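Selside Sketchers list
Category: Materials and Methods
Re: Marker drawings fading, and what paper do you use?
Posted by Wiesława Ostrowski, Wednesday
14 replies | 3 shares

Iwona Borkowska wrote:

> Hello all, I joined in September and have mostly been lurking. I've
> gone over from pencil to markers because I wanted colour and I haven't
> got room for paints. I love it, but two things are bothering me.
> First, a drawing I pinned up in the kitchen has gone a sad brownish
> pink where it used to be violet. Second, everything soaks through my
> sketchbook and spoils the next page. Is it the pens or the paper or me?
> Also, does anyone mix markers with pastels? I saw somebody do it at the
> Janwood open day and it looked wonderful, but I couldn't work out which
> went on first.
>
> Iwona

Iwona, welcome, and what a good set of questions to break your silence with! I've been drawing with markers for 9 years now and I could talk about them all evening, so get yourself a cup of tea.

It isn't you. Violet and pink are the worst for fading, and most ordinary markers are made with dye, which light eats. I had a whole series of foxgloves on the landing at our old house in Narnitz and by the second summer they looked like dried parsley. I was heartbroken for a bit, then I started keeping the originals in a drawer and putting copies on the wall, and I've never looked back. If you want something to hang, look for pens that say "pigment" on the barrel. They cost more and they don't blend as sweetly, but they hold up far better.

Do try a fade test, they're great fun. Draw a stripe with every pen you own on one strip of card, cut it down the middle lengthways, put half in a sunny window and half in a book. Write the names next to the stripes before you cut (I forgot, the first time, and spent a very silly afternoon matching greens). Look at them again after 40 days. Przemysław Sadowski did one with me and his cheap grey beat my expensive one by a mile, and he still brings it up.

Now the soaking through. Alcohol pens will go through nearly anything thin. Heavier paper slows it down, but a smooth, coated marker pad is what you really want, and you draw on one side only and slip a bit of scrap card underneath. Water-based pens are much kinder to a sketchbook, though they'll scrub the surface up into little crumbs if you go over the same patch too often. Let it dry, then go back in. I'm terribly impatient and have holes in several good drawings to show for it.

And mixing with pastels, yes, yes, please do! Marker first, always. Put down your flat colours and your darks, leave it until it's properly dry, and then bring the pastel over the top for the soft bits: clouds, the bloom on a plum, the light side of a face. If you do it the other way round the nib picks up the dust and clogs, and you'll be wiping it on your sleeve for a week. I lost a lovely brush pen like that. 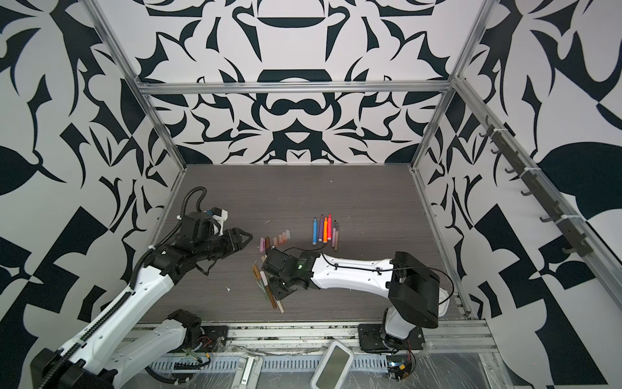
Soft pastels give you the most colour but they want a bit of tooth in the paper, and very smooth marker paper hasn't got any, so they just slide about. My compromise is the cream pad from Pawlak, the one with the stapled edge. It takes 5 or so light layers before it gives up. Oil pastels will stick to almost anything, so they're a good place to start if you've already got a stack of smooth paper to use up. They never quite dry, mind, so put a sheet of greaseproof over the page before you shut the book.

Hiyori Oda does the most gorgeous harbour drawings this way, with the water in three blues of marker and then one long drag of pale pastel on its side. She told me she warms the stick in her hand first. I've tried it and I can't say I see a difference, but hers are better than mine, so I keep doing it.

Store your double-ended pens lying flat, by the way, or one end goes dry while the other one floods. Single-ended water-based ones can stand tip down in a jar.

Reda Benjelloun has a big box of part-used pastels he's happy to share out on Wednesday, so bring a tin with a lid and something to wrap them in. I'll bring my fade strips, and the parsley foxgloves too if I can find them.

Do post that violet drawing, brown or not, I'd love to see it!

Wiesława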